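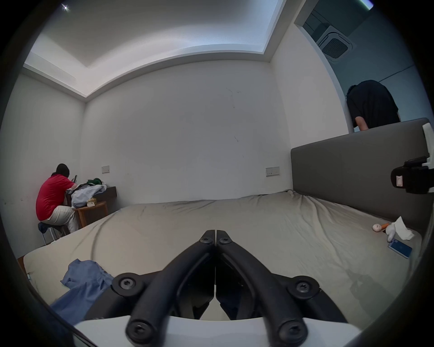

Guðlaug Dalsgaard wrote to ask whether the Clunari hand-held gripper could be compared fairly with the Bergmann model on soft goods, given that the two close at different speeds. They can be compared, provided the operator sets the pace and both units are fitted with the same fingertips. The fitting kit supplied with the evaluation set is intended for that purpose.

Clunari Hand-Held Gripper, Evaluation Set
Supplied by Fleteseck

Overview
The Clunari is a two-finger gripper for manual use, with curved black fingers on a white mounting base. It is offered to laboratories and integrators that wish to try a finger design by hand before fitting it to an arm. The evaluation set is intended for household work such as lifting garments from a bed, sorting small articles and placing folded cloth on a shelf.

Contents of the set
Gripper with white mounting base
Rounded fingertips, 4 pairs
Bergmann adapter plate
Hex keys and spare pivot screws
Carrying case
Printed comparison sheets, pad of 40

Comparison with other models
Fleteseck lends the Clunari together with the Bergmann and Stirkeck grippers under a single agreement. The Bergmann opens wider and is better suited to boxes and bottles. The Clunari meets in a narrow point and is generally preferred for thin fabric lying on a soft surface, where a broad fingertip tends to press the material into the mattress. The Stirkeck is the lightest of the three and has no replaceable fingertips, so results obtained with it should be entered on a separate sheet.

Customers are asked to test all models on the same articles and the same bedding. A fitted sheet with some slack in it is a harder test than a taut one, and the condition of the sheet should be noted before each series.

Care and adjustment
Check the pivot screws on both shoulders before each session. Fingertip screws should be tightened by hand only. Lint that collects between the linkage plates may be removed with a dry brush. Solvents must not be used on the inner panel.

Loan terms
The standard loan period is 11 working days and may be extended once on written request. Carriage is paid by Fleteseck in one direction. Requests for the next loan period must be received by Wed 24 July.

Worn fingertips need not be returned. All other parts, including the Bergmann adapter plate, are to be sent back in the carrying case with the completed sheets.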